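HTM 214: Materials in Food Service Facilities
Unit 9 Handout: Wood Work Surfaces
Instructor: Viktória Szénási
Monamville Institute of Hospitality Studies

Purpose of this unit

Students completing Unit 9 should be able to tell the main types of wood work surface apart, state how each is made, and write a basic care schedule for a small kitchen or workroom. The unit follows the reading on stone and steel surfaces and assumes that material is known.

9.1 Grain direction

A board cut along the length of the tree shows long grain or edge grain on its face. A board cut across the trunk shows end grain. The difference matters in daily use. On an end grain surface the blade passes between the fibers, and light cuts tend to close again. On an edge grain surface the blade crosses the fibers and leaves a visible mark. Edge grain tops are lighter in price and easier to flatten, and they remain the usual choice for long counters and general work tables.

9.2 Glued construction

Few tops are cut from a single board. Wide boards cup and split as the moisture in the air rises and falls. Makers therefore glue narrow strips side by side, so that the movement of any one strip is small. Strips from different boards seldom match in color, and a mixed surface is not a defect.

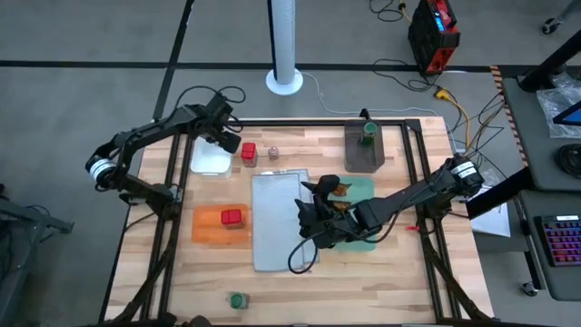 Figure 9.1. Butcher-block table top of narrow strips in pale tan, cream and slightly darker brown.

Glue lines should be inspected at delivery and again after the first heating season. A gap that will accept the corner of a sheet of paper is to be reported to the supplier. Students are reminded that filler is a cosmetic repair and does not restore the joint.

9.3 Movement and fastening

Wood moves mostly across the grain and very little along it. A top must be fastened to its base through slotted holes or with clips that slide. In the Kenden case (reader, p. 103), a bakery fixed its counter with tight screws at every corner. Two cracks had opened by June, and the top was replaced at the owner's expense.

9.4 Finish and care

Food contact surfaces are normally finished with mineral oil or a blend of oil and wax. Cooking oils turn rancid and are not acceptable. Before oiling, the surface is sanded along the grain with 80 grit paper where it is badly marked, then with finer grades. Oil is applied to both faces, left overnight and wiped dry. Standing water must be removed at once. Local health codes take precedence over these notes.

Assignment

Read Naciri, chapter 4, and the Gisenetti case (reader, p. 37). Prepare a one-page care schedule for the counter described there. Written work is due October 17, 2026, at the department office.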